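Prodonell Hand-Held Gripper: Set-Up Guide
Section 4. Comparing finger sets on soft and mixed objects

This section applies to the Hillel and Platham finger sets. Complete Section 3 (mounting and camera check) before you start. Allow 84 minutes for a full comparison of both sets, including the finger change.

4.1 What you need

One pair of hand-held grippers, charged
Hillel finger set (short, stiff tip)
Platham finger set (long, flexible tip)
2.5 mm hex key
A bed or other padded surface with a fitted sheet
One piece of soft cotton clothing or cloth
One empty plastic bottle with its cap on
One remote control or similar flat, hard object

The test is meant to be run on a mattress. A hard table gives better results with both sets and hides most of the difference between them. Use a plain sheet in a color that stands apart from the objects.

4.2 Preparing the surface

1. Pull the fitted sheet over all four corners of the mattress. Small creases are fine. Remove any fold tall enough to catch a fingertip.

2. Place the cloth near the edge where the operator will stand. Leave it loosely spread. Do not fold it or smooth it flat.

3. Lay the bottle on its side to the left of the cloth and the remote control face up to the right. Leave at least a hand's width between objects.

4. Stand at the edge of the bed and hold the grippers over the sheet with the fingers open. Check the camera view on the controller. The cloth should fall between the fingers, with the other two objects still in view. 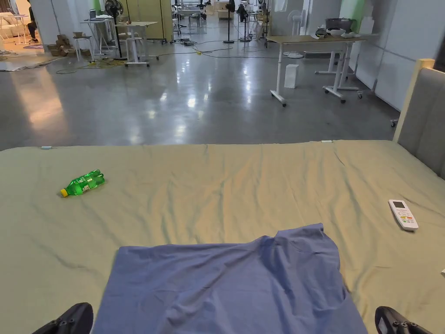

If either object is missing from the view, move the object first. Tilt the camera only if moving the object does not help, and repeat the camera check in Section 3 afterward. A tilt made during a comparison means the first half of the trials must be run again.

Note: Reflections from a polished floor can make the exposure drift when the camera points past the far side of the bed. Set exposure to Locked in the camera menu before the first trial.

Caution: Keep cables away from the place where the operator stands. The operator will be looking at the grippers and not at the floor.

4.3 Fitting the fingers

1. Switch off both grippers and wait for the status light to go out.

2. Remove the screws from each finger. Keep the screws for the left and right grippers apart.

3. Slide the new finger on until it meets the stop. Tighten the screws by hand, then give each one a quarter turn with the hex key. Do not use a power driver.

4. Switch on and run Close Test from the controller. The fingertips should meet evenly. If they meet on one side only, loosen the screws, reseat the finger, and repeat.

Caution: Keep your own fingers clear during Close Test. The grippers close at full force.

If the controller shows code 3237, it has not recognized the finger set. Select the set by name under Tools and run Close Test again.

4.4 Running the trials

Run 12 trials per object with each finger set. Start with the Hillel set.

1. Start recording and wait for the tone.

2. Pick up the remote control by its long sides, lift it clear of the sheet, hold for 3 seconds, and put it down in the same area.

3. Do the same with the bottle, gripping it around the middle. Reduce the grip force if the wall dents.

4. Pick up the cloth last. Pinch a raised fold where there is one. If the tips take hold of the sheet as well, let go and log the trial as Double Pick.

5. After each trial, let the cloth drop into a loose heap near the front of the bed. Do not arrange it by hand. Check that the bottle and remote control are still clear of it.
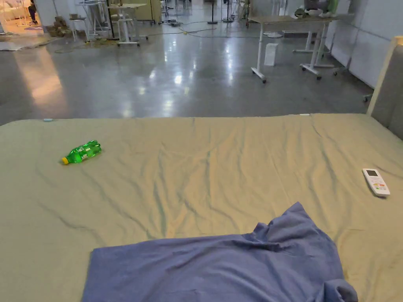 6. Stop recording, change to the Platham set as described in 4.3, and repeat steps 1 to 5.

4.5 Reading the results

Open the Compare page on the controller. Each object has one row per finger set, showing completed picks, drops, and double picks.

The Hillel set usually does better on the remote control. The Platham set usually gives fewer double picks on cloth, but it may let a bottle roll as the tips bend. A difference of one or two trials is too small to act on. Run another set of trials before choosing.

To save the results, select Export and enter a session name. For use with the Palaniappan arm, choose Export with Force Log, then go on to Section 5.

Guide revised 2 May 2022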